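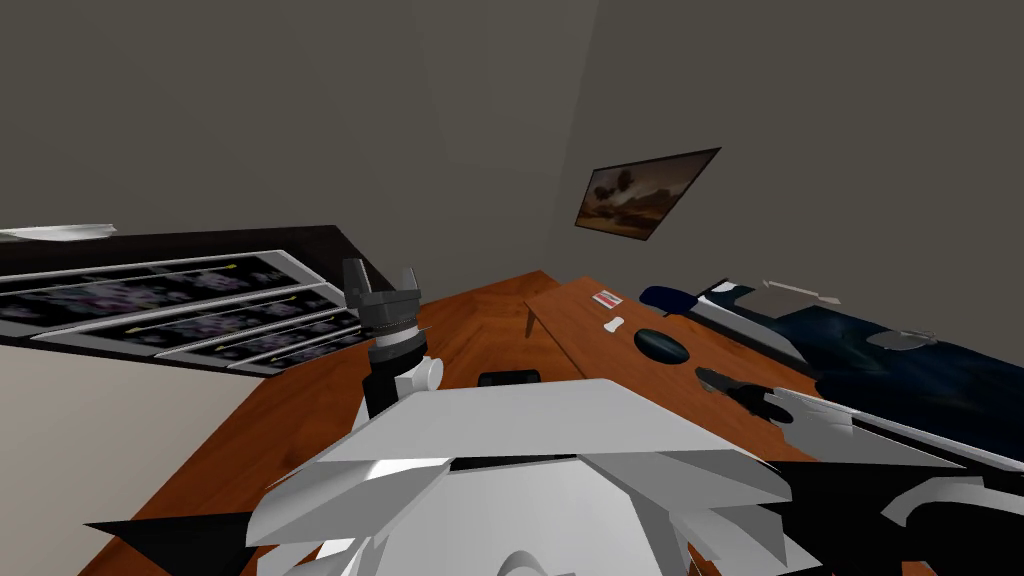
My sister had been at me since April to come down to Clavstead for the Custico open day, and I'd been putting her off with one thing and another (the gutters, mostly, and then my knee, which was a perfectly good excuse until it got better). She had worked in the front office there for years and thought it a crime that I'd never once seen what the place did. So on the Friday I put on a decent shirt and drove down, expecting sparks and conveyor belts, and found myself instead on a stacking chair in a carpeted room, looking at somebody's bedroom. It was up on the big screen at the front, and it had a bed with a dark navy cover, a wooden desk, and strips of little purple photos on a board on the wall, the kind of thing my daughter used to have. On the desk were a few odds and ends, among them a small red-and-white card and something flat and black that I took for a phone. And over it all stood Mahmoud, or as much of Mahmoud as you could see from where Mahmoud was standing, with one dark gripper up in the air like a child who knows the answer.

"Is it a real room?" I asked the woman beside me, in what I thought was a whisper.

"No, love," said the woman, who turned out to have been waiting for somebody to ask. "It's all made up inside the computer. The robot too. They let it practise in there so it doesn't break the good furniture."

I thought that was very sensible. I'd have liked something of the sort when I was learning to reverse a trailer.

Heiðrún and the card

The person in charge was called Heiðrún Bisgaard, and she wrote her name on the whiteboard and said it for us slowly, and then said it again when a man at the back asked. She was tall and a bit rumpled, with a cardigan buttoned one hole out, and she had the look of someone who had been dreading the public for weeks and was now rather enjoying them. The program that made the bedroom was called Plollano. She told us that Mahmoud had tried to pick up that card 2,943 times in it.

"And how many times did it manage?" asked the man at the back.

"More lately," said Heiðrún.

That got a good laugh, and she went pink and pushed her sleeves up. She explained that a card lying flat on a desk is a horrible thing to pick up. You and I would slide it to the edge, or get a fingernail under it, and we wouldn't know we'd done anything clever. Mahmoud hadn't any fingernails. I looked at my own hands then, and I noticed most of the row doing the same, everyone bending and straightening their fingers as though they'd just been handed out at the door.

She set it going. I'd thought it would be quick, but it was slow, slower than my mother choosing a tomato. One arm came down and thought about things. It went up again. A little boy in the front row said, "It's the wrong one!" and Heiðrún said quite seriously that he might be right, and wrote something on the back of her hand.

I don't know when I started to mind how it went. I'd come for my sister's sake and for the sausage sizzle, which I'd been told was 50 cents a sausage, and there I was with my program rolled up tight, leaning to the left whenever the arm needed to go left. The gripper closed on nothing. It opened, backed off, and came in lower. The woman beside me had hold of my sleeve by now, and I didn't like to mention it.

Then the picture stopped dead.

"Ah," said Heiðrún. She pressed a key, and then she pressed it harder.

What you do while you wait

There were around 200 people through the building that day, so my sister told me afterwards, and I suppose every one of them has a computer at home that has stopped dead, because the room was extremely kind about it. Somebody suggested turning it off and on. Somebody else went for tea. Heiðrún said it would only be a minute and then, I think to fill the quiet, asked if anyone wanted to know about the room itself, and I put my hand up before I'd thought.

"Who picked the painting?" I said.

She was so pleased! She brought up a different view, tipped over on such a slant that half of us put our heads on our shoulders to look at it, and there was the painting on the grey wall in its thin black frame, all brown and hazy, with round dark shapes floating about in the sky.

"Airships," said the woman beside me.

"Balloons," said the little boy.

Heiðrún said it had come with the room and she'd never been sure herself, and that she had spent more evenings than she should have wondering. She was fond of it in there, she said. She was fond of the potted plant as well, the one with the long pointed leaves, as it was the only plant she'd ever had that hadn't died on her. We all had a good long look at the plant after that.
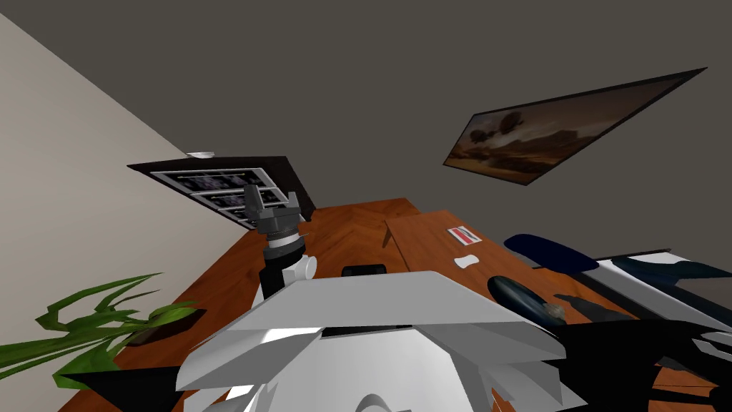
The second go

It came back to life while I was stirring my tea. Heiðrún put everything back to the start, and the little boy was invited up to press the key, which he did with his whole arm.

I won't draw it out, though Mahmoud certainly did. Down it came, and up, and down. The card shifted. It shifted a bit more, and one corner of it was hanging over the edge of the desk, and you could have heard a biscuit drop. And then the gripper closed and the card came up with it, crooked, held by the barest corner, and the man at the back, who had been so doubtful, shouted "You beauty!" and spilled his tea down his front.

Heiðrún stood there with her hand over her mouth. I'd assumed she must have seen it plenty of times before, and I told her so at the sausage stand, where we'd ended up in the same line.

"Not in front of anyone," she said.

I bought hers. She had onions and a great deal of mustard, and she asked me about reversing trailers, and I told her, at some length, until my sister came out at 3 to find me and wanted to know what on earth I'd been doing all this time.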